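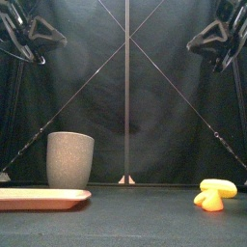
Fladthorpe Allotments List, Vol. 11, Issue 5

From: Caroline Kashindye
Subject: Re: Blackcurrants dropping their fruit
Month: March

Hello all,

Sorry for the slow reply, I've had my sister staying and we've been out most days (the garden at Fivovcombe is open again and well worth the bus fare, though the scones have gone up). I'll put my answers in under Folke's message.

Folke Nyberg wrote:

> I have 2 blackcurrant bushes by the far hedge that were here when I
> took the plot on. Last summer they flowered like mad and then dropped
> nearly all the fruit while it was still green. The bushes are tall and
> quite bare at the bottom. I have never pruned them as I was worried
> about cutting off the bits that fruit. Is it too late now? And should
> I be feeding them? Someone in the shop told me to use wood ash.

Folke, I had just the same thing with mine when I moved over from the Skutermont side! Old neglected bushes, masses of flower, hardly enough for one jar of jam. I'd put money on a late frost or a dry spell, or a bit of both. We had that horrid cold night when everything was in blossom, do you remember, Saron lost all her plums. If it looks like happening again, throw an old net curtain or some fleece over them in the evening and take it off in the morning so the bees can get in.

Pruning – you've nearly missed the boat but not quite. If the buds are only just fattening I'd go ahead this week. Blackcurrants fruit best on the wood they made the year before, which is the paler stuff, and the old wood goes dark, nearly black. Take out a third of the dark stems right down at the ground. Don't trim the tops like a hedge, I did that my first year and got a lovely bushy plant with nothing on it. You'll think you've murdered them. Carry on anyway.

Feeding, yes, definitely. They're greedy things. I give mine a good thick layer of muck after rain and keep it off the stems. I wouldn't bother with wood ash on its own, it's mostly potash and what they want after a hard prune is nitrogen. Chicken pellets will do if you can't get muck. And water, water, water when the fruit is swelling, that hedge will be drinking everything in sight.

One more thing, have a look for any big fat round buds while you're cutting. Normal ones are pointed. If there are lots of swollen ones it's big bud mite and then I'm afraid I would dig the whole bush up and start again somewhere else with a new one. Yabsira Degefa has some rooted cuttings from her good bush (not Yabsira Feyisa, who grows only redcurrants and gets asked every year!).

Saron, did you ever find out what Araya is like for seed potatoes? I've still got room for a row and the garden centre had only the sad leftovers.

Right, kettle's on and I've got leeks to prick out.

Caroline
Bottom row, by the water tank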